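Crossing the Baltic alone: notes for the evening talk, sailing club Flandwood

Slide 1. Start

Good evening, and thank you for the invitation. My name is Urszula Krawczyk. Say slowly: I sail a small boat, and in February I still work in an office.
Ask who in the room has sailed alone at night. Wait for the hands.

Slide 2. The boat

Undevora is 38 years old. I bought her from a man named Dudek, who wanted to sell her to somebody who would really use her. She has one mast, a tiller, and a very small cabin.
Do not speak too long about the repairs. Only mention the new rigging and the second bilge pump.

Slide 3. The plan

185 nautical miles, with no stop. I trained for two seasons before, first with a friend on board who was not allowed to help me, and later alone.
Explain the sleep plan: short naps of 20 minutes, a loud kitchen timer, and never a nap near the shipping lane.
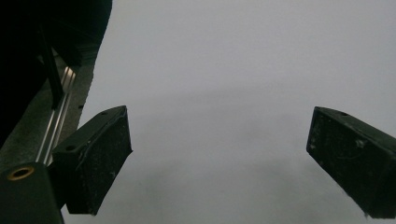
Slide 4. The first night

The wind was stronger than the forecast. I put the second reef in before dark, and I was glad about it later. Tell the part with the ferry: I saw both her side lights, which means she was coming straight to me. I called on the radio, and the officer answered very politely and changed course.
Pause here. People usually want to laugh about the officer's "good morning, madam" at 2 a.m.

Slide 5. What went wrong

The Mendex autopilot stopped on the second day. I steered by hand for eleven hours — it was the hardest part of the trip. I ate cold rice from a cup and I sang, badly.
Also I forgot to dry my gloves. Small mistake, but my hands were sore for a week.

Slide 6. Money

The whole season cost me 600 euros more than I planned, mostly for harbor fees and a new battery. Younger members often ask this, so give the number.

Slide 7. For those who want to try

Begin with 50 miles and daylight. Tell one person on land your times, and call this person when you arrive. Practice reefing until you can do it with closed eyes.

Questions. If there is time, show the chart on the table and let people come closer.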